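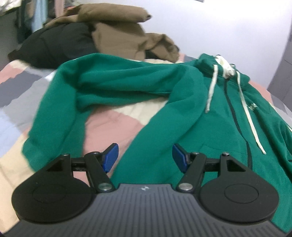
Pikent says laundry robot will learn from 2432 home recordings

3 February 2021

Pikent, a Butham firm with no product on sale, says it will teach a robot to fold clothes by having people do the job first with a hand-held gripper.

The company has collected 2432 recordings from homes in Butham and Pennington. Each shows one garment being handled, most of them hooded tops and coats. A camera on the gripper stores the movements, which software then tries to copy.

Adanech Assefa, who runs the project, said the method was cheaper than steering a robot arm by remote control. "People pick it up in an afternoon," she said.

Whether the robot does is less clear. Pikent said its arm had folded a top in 212 of 291 attempts, all on one table in its own workshop. It would not say what counted as folded, or how long each attempt took.

Corinne Okafor, who tests household machines in Brurorstead, was not persuaded. "A person holding the gripper is doing the hard part," she said. "I'd like to see it on a bed it hasn't met."

Pikent plans a public showing in April. It has not set a price.

We use cookies to improve your visit. Accept | Manage settings

Related
Window-cleaning robot trial halted in Pennington
Brurorstead parcel depot to add sorting arms
Robot mowers: are they worth the money?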